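Microwave door task, gripper wedges behind the handle and the arm faults out

plorstead_pete
OK so I've been training a door-opening policy in sim and it was going great until it wasn't. Out of 138 rollouts overnight, 30 ended the same way: finger slides in behind the handle, jams between the two posts, and the joint torque climbs until the safety stop trips. Door never moves. Help!

gritbucket
Had the same jam on a fridge. What does your wrist view look like on the approach? Post one. 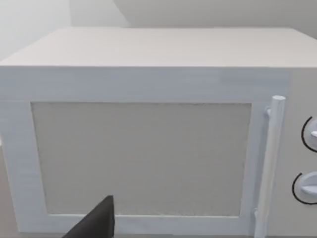

Plorstead, August

plorstead_pete
One from the approach. The finger's still down at the lower left of the door and the handle is way over by the dials, so it has a lot of sideways travel to do. My guess is it comes in too deep and catches a post.

Uyên Tăng
I'd look at your collision mesh before you touch the policy. If the handle got wrapped in one convex hull, the gap behind it is filled in and the finger ends up inside solid geometry. Torque goes nuts!

gritbucket
Don't buy it. A filled gap would fail every time, and he's getting 30.

Uyên Tăng
Not if the other runs pull from the rounded tip. Pete, check where those grab.

plorstead_pete
Huh. Checked 11 good ones and they all hook it up near the top. Redoing the mesh Thursday.

gritbucket
Fine, but lower the torque limit too. I let mine go up to the factory max on the real arm and cracked a finger. Sim won't send you the bill.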